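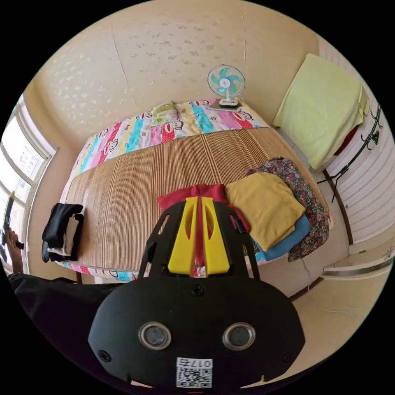

The housekeeping and linen department at Donoritz has folded by hand for as long as the residence has existed. Over the past several months that work has begun to change, and several readers who work in similar departments have asked me to set down how the change has been received by the staff. I supervise the day shift, and the views below are my own.

Donoritz provides furnished rooms and a personal laundry service. Clothing is returned to the resident's room folded and sorted. In a typical week the department handles 263 orders, and folding takes up more paid time than washing and drying combined. When management signed an agreement with Orkon to develop a folding and sorting system, the first response on the floor was concern about hours. That concern was reasonable, and it was raised formally by Celeste Maldonado, who represents the linen staff.

The answer she received was in two parts. No position would be removed during the development period, and time spent on training work would be paid at the senior rate. Both points were put in writing in June. I mention this first as it has mattered more to the staff than any technical question.

The training work is carried out by our own people. They handle garments with hand-held grippers, and the recordings are used to teach the machine how clothing is picked up, turned and laid down. Much of this takes place on beds, where our staff have always done their final sorting. A proper folding table has a firm, level surface. A bed has a mat that slides, a bedspread under it and very often someone else's belongings at one end. Orkon initially asked for tables only. Lech Brzozowska, who has worked in linen longer than anyone else here, objected that a machine trained on tables would be of no use on the upper floors, and his objection was accepted. 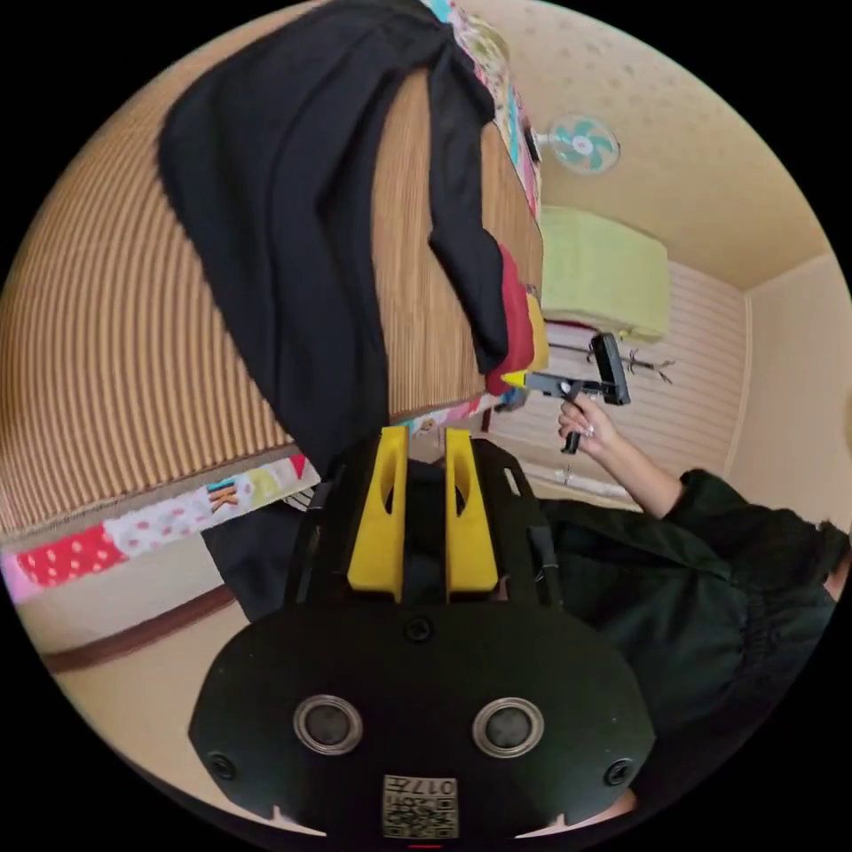
The grippers themselves have required some adjustment in working habits. A person folding a shirt uses the flat of the hand, the forearm and occasionally the chin. With two stiff fingers, none of that is available. Staff report that a task they had not thought about in years now demands full attention, and that the first hour is tiring. Dark garments are disliked by everyone, as the edges are difficult to find in a heap. We have since limited gripper sessions to half a shift, with ordinary duties for the remainder. Ruben Stevens proposed that limit after a long Wednesday on which his wrist gave him trouble, and it now applies to the whole department.

There is also the matter of pace. Each participant was at first asked for 100 completed handlings per session. The number was met, but the folding became careless, and Lech remarked that the company was paying to have bad habits recorded. The target has been withdrawn. Sessions now end at a set time, whatever the count.

Less expected was the effect on how staff regard their own skill. Folding had never been described in any of our job documents beyond a single line. In order to explain the work to the engineers, the team had to agree on what they do: which garments go at the bottom of a stack, when a sleeve is turned in, how a soft floral blouse differs from a cotton shirt of the same size. They did not always agree. The resulting notes run to 12 pages and are now given to new employees, who previously learned by standing next to someone.

Not all reactions have been favorable. Fiachra Buckley declined to take part and has kept his usual duties, without any loss of standing. His view is that he is being asked to teach his replacement, and I have not attempted to talk him out of it. The written assurance covers the development period only, and what follows it has not been settled. Our sister residence at Pradomstead will face the same question with a larger staff and a less patient budget.

My own expectation is that the machine will first be given towels and plain items, in the basement, and that personal clothing will remain with people for a good while. Kevin Lenihan, our operations manager, has asked each shift to submit a list of the tasks it would be content to hand over. The day shift's list is nearly complete – towels are on it, and so are duvet covers. Residents' own clothes are still under discussion, and the list is due to him before the end of the month.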